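New fountain on Brengate Square: anyone actually like it??

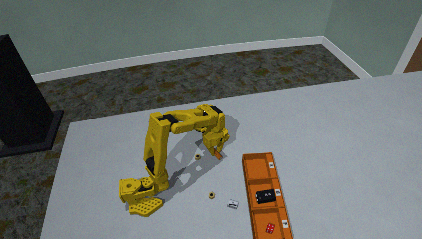

Image: Faizal Rondonuwu

kodard_local
Apr 18, 2026
Walked past this morning, fences are finally down. Three grey slabs and a dribble. Council page calls it "a gathering place." Gathering what, pigeons? We lost the old drinking fountain AND both benches out the front of Marnetti's for this. Want to hear from people who use the square, not the ones who drive past it.

tessellate
It's fine. Kids were all over it when I went by. Give it a summer.

kodard_local
Kids will climb on anything tho. Where do their grandparents sit

BusStopBarb
This is my gripe too. I wait for the 251 there and now it's stand up or lean on the bank window. Wrote to council in November when the drawings were on display, got a form letter back. Seating "under review".

oldmate_rob
Drawings were up for weeks at the library. 11 people put in a comment. Eleven! Then 284 of you sign a petition once the concrete's poured. Bit late

BusStopBarb
I was one of the 11, thanks Rob

oldmate_rob
Fair enough, sorry. Wasn't aimed at you

quokka77
the drawings had TREES in them. count the trees now. I'll wait

tessellate
Trees go in when it cools down, it's on the sign near the chemist. You don't plant in heat.

quokka77
what sign

tessellate
Green one, side of the planter box. Small writing I'll give you that

G_Gökçe
We run the shop on the corner (Gökçe Fruit & Deli). Trade was down for the whole seven months of fencing and not a cent off the rates. Now it's open I'm getting people in again so I'm not going to bag it too hard. Colour is awful. Looks like a car park. But the paving is level now, and my mum can get her walker across for the first time in years

kodard_local
Ok the paving is better. I'll pay that one

fencepost
Who decided on grey anyway. Whole town is sandstone. Should of matched it to the post office, would of cost the same

oldmate_rob
It would not have cost the same

fencepost
You got a quote have you

oldmate_rob
Did my own front steps in sandstone two years ago. So yes, sort of

BusStopBarb
Can we get back to benches please. Next open meeting is at the hall, public gets 5 mins each if you put your name down beforehand. I'm going. Would rather not be up there by myself again

quokka77
put me down. i'll do trees you do benches

kodard_local
I'm in. Does anyone know where the old benches went? They had the little brass plaques on them, one was for the Marnetti boy

G_Gökçe
Depot I think, saw them go on the truck. Will ask Mrs Marnetti if she's heard anyhting and post back here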